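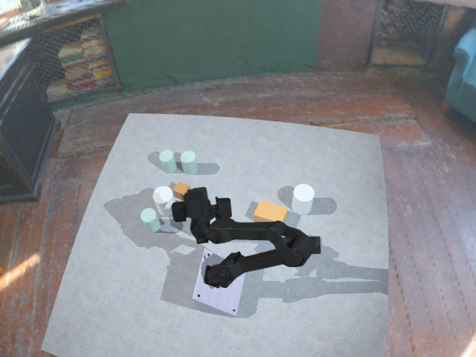 적갈색 널마루 위의 회색 상판. 흰 원기둥과 작은 주황색 블록이 놓여 있다.

페크비(Pekby) 마루판 공장 공개일 방문기

최종 수정: 2026년 8월 29일

프라르니슬로(Prarnislow) 역에서 버스를 타고 종점 바로 전 정류장에서 내렸다. 정류장 이름은 올우드(Ollwood)이고 공장 정문까지는 제재소 담을 따라 걸으면 된다. 인도가 중간에 한 번 끊기므로 길을 건너야 한다. 공개일에는 정문 옆 쪽문으로 들어간다. 방문증을 받고 신발을 확인하는데, 샌들을 신은 사람은 고무 덧신을 빌려야 한다. 내 방문증 번호는 418번이었다.

견학은 80분짜리 한 종류이고 예약할 때 시간을 고른다. 우리 조는 니마 바흐라미 씨가 맡았다. 건조실에서 오래 일하다가 지금은 출하 쪽에 있다고 했다. 설명은 영어로 했고, 기계 소리가 큰 곳에서는 밖으로 나온 뒤에 몰아서 했다.

처음 간 곳은 원목 야적장이다. 참나무와 물푸레나무를 따로 쌓고 마구리에 흰 칠을 해 둔다. 마구리가 먼저 마르면 거기부터 갈라지는데, 칠을 해도 여름에는 갈라지는 것이 나온다고 한다. 갈라진 부분은 잘라서 짧은 판으로 돌린다. 짧은 판은 헤링본 시공용으로 나가기 때문에 버리는 양은 생각보다 적었다.

건조실은 밖에서 문만 보았다. 문 옆에 함수율을 적는 종이가 붙어 있고 하루에 두 번 기록한다. 전산으로도 남기지만 손으로 적는 것을 없애지 않았다고 한다. 두꺼운 판은 얇은 판과 같은 방에 넣지 않는다. 누군가 건조를 서두르면 어떻게 되느냐고 물었고, 바흐라미 씨는 겉은 멀쩡한데 대패를 지나면서 휘는 판을 하나 꺼내 보여 주었다. 손으로 눌러도 바닥에 붙지 않았다.

대패와 홈 가공은 한 건물 안에 있다. 귀마개를 나눠 준다. 판이 들어가면 위아래가 먼저 깎이고 다음에 옆면의 홈과 혀가 만들어진다. 끝에서 콘수엘로 톨레도 씨가 판을 뒤집어 가며 등급을 나눴다. 옹이의 크기, 변재가 섞인 정도, 색 차이를 본다. 기준표가 벽에 있지만 거의 쳐다보지 않았다. 나중에 휴게실에서 물어보니 애매한 판은 한 등급 아래로 보낸다고 했다.

나는 집 거실 마루를 바꿀 생각이라 마감실이 제일 궁금했다. 이 공장은 오일 마감과 수성 바니시 마감을 같이 한다. 적갈색은 붉은 참나무에 색을 입힌 것이 많고, 햇빛을 받으면 색이 빠진다. 창가와 가구 밑의 차이가 몇 년이면 눈에 띄게 된다고 한다. 견본 가운데 절반을 종이로 가려 창가에 둔 것이 있었다. 지난 2월부터 둔 판인데 경계가 이미 보였다. 오일 마감은 부분 보수가 되고 바니시는 면 전체를 갈아야 한다. 대신 바니시 쪽이 물 자국에는 강하다.

전시동은 1,569제곱미터라고 안내지에 적혀 있다. 앞쪽은 시공 견본이고 뒤쪽은 옛 도구와 사진이다. 흐리니신(Hrynyshyn) 저택에서 뜯어 온 쪽마루가 벽에 세워져 있는데 뒷면에 목수가 연필로 쓴 계산이 남아 있다. 이것은 안내지에 없으니 직원에게 위치를 물어보는 편이 빠르다. 나도 페레슈테 라슈티 씨가 데려다줘서 봤다.

점심은 구내식당에서 먹었다. 콩 수프와 빵, 감자 요리가 있었고 카드만 받는다. 자리가 좁아서 두 번째 견학 조가 나오기 전에 먹는 것이 좋다. 매점에서는 자투리 판과 관리용 오일을 판다. 나는 참나무 자투리 한 묶음을 샀는데 버스에서 꽤 무거웠다. 택배는 국내 발송만 된다.

불편했던 점도 적어 둔다. 화장실이 전시동에만 있고 견학 중에는 갈 수 없다. 건조실 앞에서 기다리는 시간이 길었으며 그늘이 없다. 가공동에는 계단이 있어서 유모차는 입구에 맡겨야 한다. 촬영은 야적장과 전시동에서만 된다.

돌아오는 버스는 배차 간격이 길다. 올우드 정류장의 시간표는 옛날 것이 그대로 붙어 있으니 안내소에서 새 시간표를 받아 가는 게 좋다. 나는 정류장 것을 믿었다가 한 대를 놓치고 제재소 맞은편 가게에서 커피를 마셨다.

거실 마루는 아직 정하지 못했다. 오일 마감 견본 두 장을 받아 와서 한 장은 창가에, 한 장은 싱크대 앞에 두었다.

글: 아바스 카제미 | 문의는 방명록에 남겨 주세요 | 무단 전재 금지 | 맨 위로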